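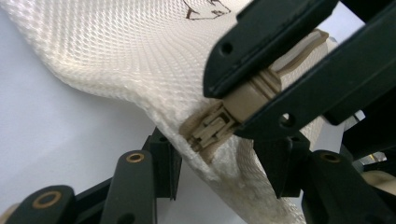

Catlow on a zipper: pull tab held between the jaws, mesh fabric behind.

Catlow hand-held gripper pair
From Cokivell, for cloth and fastener research

Catlow is a pair of grippers you hold in your hands and use to do a job yourself, so that a robot can learn the job from the recording. We built it for the things our own lab kept getting stuck on: zippers, mesh pouches, thin cloth that slides away as soon as you touch it. Each unit has its own camera looking down at the jaws, and the two units record on a shared clock, with an optional head camera for the wide view.

The first run was meant for our own use. Then Rajkumari Kandpal's group started training on the recordings and we got very excited about what came back, so we tidied up the design and put it on this page.

What it's good at

Small hard parts on soft things. A zipper pull is a lovely test because the hard part is easy to grip and everything around it moves. The fabric bunches, the tape bends, and the pull points somewhere new each time you let go. With your hands on the linkage you feel the drag through the jaws and adjust without thinking, and that adjustment ends up in the data. Teleoperation never gave us that - our operators were slow and stiff, and the policies came out the same way.

Two-handed cloth work is the other one. Folding, straightening and turning over all need both sides held at once, and the shared clock matters more here than anything else in the kit.

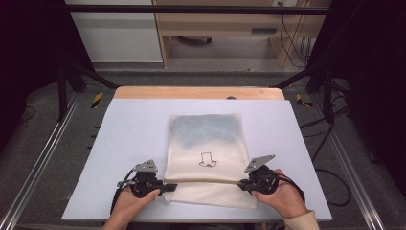
Do I need the head camera as well?

For zipper work you can leave it out. For folding we'd plug it in, because the jaw cameras sit so close to the cloth that they lose track of where the far corners are, and our folding policies did noticeably worse without the wide view.

The method behind it

Our training recipe is called Clirnamen. It cuts each recording at the moments when a jaw closes or opens, then trains on the pieces before it trains on the whole task. A zipper recording might break into reach, pinch, pull and release. The policy sees a great many pinches early on, and pinching is where most of our failures used to be.

We trained on 2000 recordings of zipper and cloth tasks. Then we held back 24 items the policy had never met, a mix of bags, pouches and small garments, and ran them on a two-arm robot fitted with the same jaws. Pinching the pull improved the most. Long zippers with a curve are still hard, and so is anything where the tape folds over and gets caught. We keep those failed runs in the release, and they've been some of the most useful files we have!

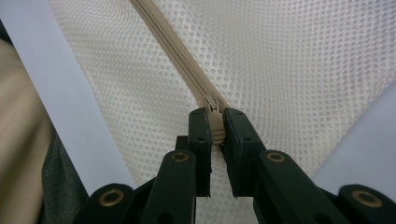 What's in the kit

Left and right gripper units, with jaw cameras fitted
Sync cable and recording hub
2 spare sets of finger pads
Calibration card
Recording software and the Clirnamen training code

The jaws mount on most parallel gripper bases through the Ahuja adapter plate, sold separately. Use the same pads on the robot that you used by hand. We tried mixing them in March and lost roughly a week to it.

Setting up

Charge the hub overnight, clip in both units and hold the calibration card in view of each camera until the light goes green. Close and open both jaws fully before the first take. If the opening reads wrong, redo the card. New users usually need an hour or so of practice before the recordings are worth keeping, and short takes are fine. 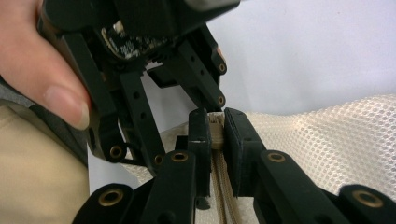

Two grippers at one zipper pull, as recorded by a jaw camera.

Software and documentation last updated 13th July. Loan units are available to university labs; write to the Cokivell hardware desk with a short note on the task you have in mind.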